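Portes ouvertes chez Altetti : une matinée entre cytomètres et tas de graphiques

J'avais promis à plusieurs d'entre vous un petit compte rendu de ma visite à la plateforme de cytométrie d'Altetti, et comme j'ai rempli presque un carnet entier, il va être un peu long, pardonnez-moi d'avance. C'était en mars, sous une pluie fine qui m'a accompagnée de la gare jusqu'au bâtiment Erdem, que j'ai d'ailleurs dépassé deux fois avant de comprendre que l'entrée des visiteurs se trouvait côté parking à vélos.

L'accueil ouvrait à 9 heures, avec du café (bon !) et des badges à remplir soi-même. On était 182 inscrits sur la journée, répartis en petits groupes, et j'ai eu la chance de tomber dans celui de Lụa Vi, que je lisais depuis longtemps sur la liste de diffusion sans avoir jamais entendu sa voix. Elle parle vite, elle dessine sur tout ce qui lui passe sous la main, et elle répond aux questions naïves avec la même attention qu'aux autres, ce qui m'a bien arrangée.

Première étape, la salle de tri. Leur trieur s'appelle Drirnum, et on nous avait préparé des échantillons de démonstration déjà passés au filtre, pour éviter le bouchon devant tout le monde. J'ai beaucoup aimé qu'on nous laisse regarder la mise en route complète, même les passages sans spectacle : le rinçage, les billes de contrôle, l'attente que le jet se stabilise. Comptez 30 minutes si tout va bien, nous a dit Lụa, et une matinée si quelqu'un a oublié de lancer le nettoyage la veille au soir. Rires gênés dans l'assistance, j'ai l'impression que nous étions plusieurs à nous sentir visés.

On a ensuite trié une population de lymphocytes et vérifié la pureté en repassant une petite fraction dans la machine. Résultat affiché : 93 %. Mon voisin trouvait ça décevant, moi plutôt rassurant de voir un chiffre ordinaire un jour de visite. La discussion qui a suivi sur les doublets valait à elle seule le déplacement. J'exclus toujours les doublets sur la hauteur et l'aire du signal de diffusion avant, par habitude, sans regarder le côté. Chez eux, on regarde les deux, et sur leur jeu de données on voyait très bien une petite traînée qui échappait au premier filtre et se faisait prendre au second. J'ai recopié le schéma, il est maintenant scotché au-dessus de mon bureau.

Deuxième étape, la salle 185, au bout du couloir, pour la partie analyse – celle que j'attendais le plus, je ne vous le cache pas. Chacun disposait d'un poste avec Grerkix déjà installé et un jeu de fichiers commun, et le thème de l'atelier était la compensation : comment choisir ses témoins simple marquage, comment relire une matrice calculée automatiquement, et à quel moment il faut la reprendre à la main.

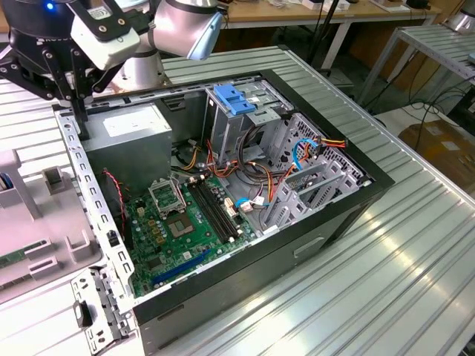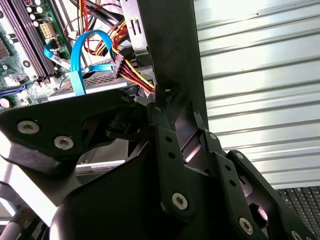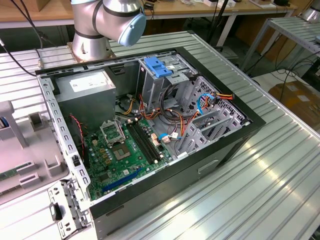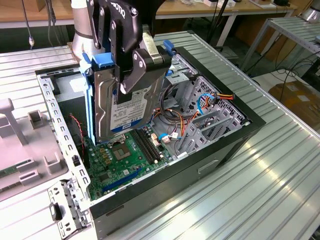

Sioned Ifans n'était pas d'accord avec ce dernier point et l'a dit très gentiment depuis le fond de la salle : pour elle, on ne devrait presque jamais retoucher une matrice à l'œil, et si un graphique paraît mal compensé, il vaut mieux retourner aux témoins, vérifier qu'ils sont au moins aussi brillants que l'échantillon, et les refaire s'il le faut. Elle a raconté avoir passé des semaines sur une population double positive superbe, très reproductible, qui venait tout entière d'une valeur corrigée à la souris un soir de fatigue.

Lụa a reconnu que l'argument était solide, tout en défendant les cas où le témoin est irremplaçable, par exemple quand l'échantillon du patient est épuisé. Elles se sont finalement entendues sur une règle que j'ai adoptée dès mon retour : si l'on modifie une valeur, on garde la matrice d'origine à côté, sous un autre nom, et on montre les deux versions à un collègue qui n'a pas suivi l'affaire. J'ai essayé sur mes données de l'hiver et j'ai dû revoir une figure que je croyais terminée, mais c'est une autre histoire.

L'exercice pratique, lui, était très bien pensé. On recevait trois matrices pour les mêmes fichiers, dont une calculée avec des billes là où l'échantillon avait été marqué avec un autre lot d'anticorps conjugué à un fluorochrome en tandem. Il fallait trouver laquelle. Je me suis trompée, avec beaucoup d'assurance ! Le bon réflexe était de regarder la médiane de la population négative et celle de la positive dans le canal voisin, au lieu de se fier à la forme générale du nuage. Grerkix affiche les deux médianes quand on survole la porte, ce qui est commode, même si j'ai mis un moment à trouver l'option dans les préférences d'affichage.

Deux regrets quand même. La pause de midi était trop courte, et l'atelier sur les échelles biexponentielles tombait en même temps que celui sur la compensation, alors que ce sont à peu près les mêmes personnes qui en ont besoin. J'en ai parlé à l'accueil en rendant mon badge, et on m'a répondu que les supports des deux ateliers seraient envoyés aux inscrits. Je les ai reçus depuis, et la partie sur les événements négatifs écrasés contre l'axe est très claire.

Pour celles et ceux qui voudraient y aller la prochaine fois : prenez un de vos propres fichiers sur une clé, car il reste toujours un moment en fin de séance pour le regarder ensemble, et mettez un pull, la salle de tri est franchement fraîche. Et pour le bâtiment Erdem, l'entrée est à gauche, juste après les vélos.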